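Before you start, put the kettle on and give yourself an unhurried hour. Sorting out a seed collection is one of those jobs that looks like ten minutes' work and then swallows the whole afternoon, and I would hate for you to be rushing the sowing dates at the end with your coat half on.

I've kept seeds since I was small, and for most of that time I kept them badly. There were packets in coat pockets, in the kitchen drawer, in a biscuit tin that lived far too close to the boiler. The method below is the one Marcela Ondrejka taught me when I joined, and I've hardly changed it. 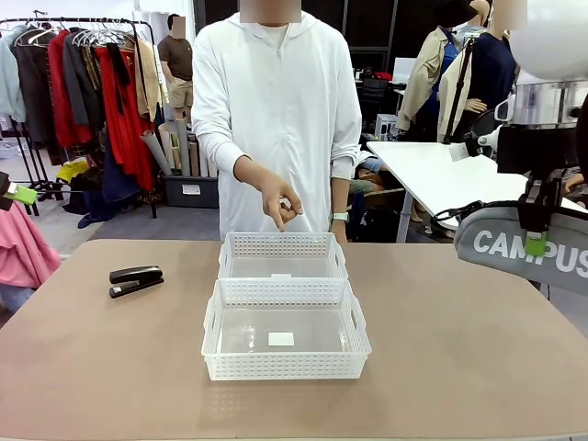

**Gaete Allotment Society - Seed Library Group**

## 1. Get everything out

Bring every packet, envelope and twist of paper to one table, and do check the shed as well. When we did this for the whole library we had 184 packets, and a good few of them had been tucked inside other packets (I'm looking at the lettuces here!).

Don't read them yet. If you stop to read every one you'll be planning a herb bed by half past ten and nothing will be sorted.

## 2. Split by sowing time

Most people file their seeds by name, and I can see why, but in practice you go to the box thinking "what can I sow now?" and you want the answer in one handful. So sort by month first. For a home collection I'd suggest:

- February and March, for anything started on a windowsill
- April and May, for the big rush
- June to August, for salads, late beans and next year's biennials
- September onwards, for broad beans, garlic notes and green manures

If a packet could go in two groups, put it in the earlier one. You can always move it along later if you don't get to it. 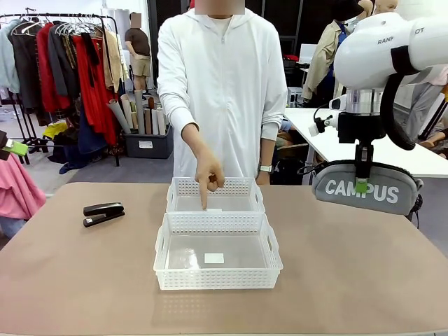
Old seed is where people get sentimental, and I include myself. Parsnip is best bought fresh every year, onions and leeks will usually give you a second season, and tomatoes will often go on for 4 years or longer if they've been kept cool and dry. While you're deciding, it helps to have two containers side by side, one to keep and one to test. White plastic baskets with plenty of holes in the sides do nicely, and a small card laid flat in the bottom can carry the heading. Write it in pencil, as you'll want to rub it out next year.

## 3. Test the doubtful ones

Dampen a piece of kitchen paper, lay ten seeds on it, fold it over and slip it into a freezer bag left slightly open. Keep it somewhere warm and look at it every day or so. Peas and beans are quick, while parsley will try your patience terribly.

If more than half come up, sow as normal. If only a few do, sow thickly and hope. Siamak Asadi swears by sowing the really hopeless ones in a corner anyway, and he did get a lovely row of calendula out of it.

## 4. Put them away properly

Cool, dark and dry is all they ask. An unheated bedroom is better than a shed, and a tin with a good lid keeps the mice off. Leave any home-saved seed in paper until you're quite sure it's dry - sealed up too soon it will go mouldy, and there's no rescuing it after that. 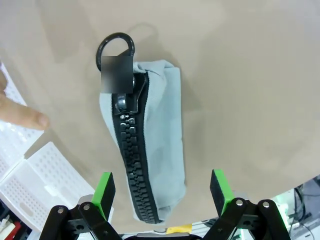 *Zipped pouch, light grey fabric.*

Labels, pencils and string want a place of their own too, or they'll wander off just when the beans need marking. Spare packets can go to Jozefína Hubáček at the library table, with the variety and the year you saved them written on the front, please.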